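Print this page | E-mail this page

Workshop tips: sorting and storing wiping cloths

Old cotton sheets make serviceable wiping cloths. Remove hems, buttons and elastic, then cut the fabric to hand size. Wash once without softener, as softener reduces absorbency.

Keep two tubs at the bench, one for clean cloths and one for used. Clear plastic is preferable to opaque, as the level can be checked without lifting anything. Set them at opposite ends of the worktop so that the two lots do not mix. Small cloths need not be folded. Shake each one out before it goes in, and check for swarf or grit, which will scratch varnish.

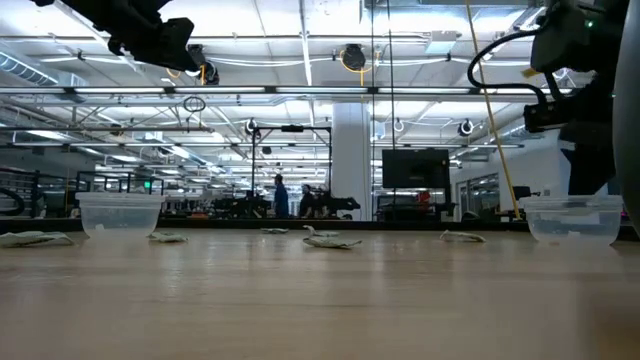

Cloths on the worktop between and beside two clear tubs.

Empty the used tub every 7 days. Cloths that have touched linseed oil or oil-based stain must never go in it: they can self-heat and catch fire. Lay them flat outdoors until fully dry and stiff, or put them in a lidded metal tin filled with water.

Tip sent in by Kai Teuber.

Contact: Ashraf Ait Ali, Wolde Workshop Notes | © Wolde | Back to top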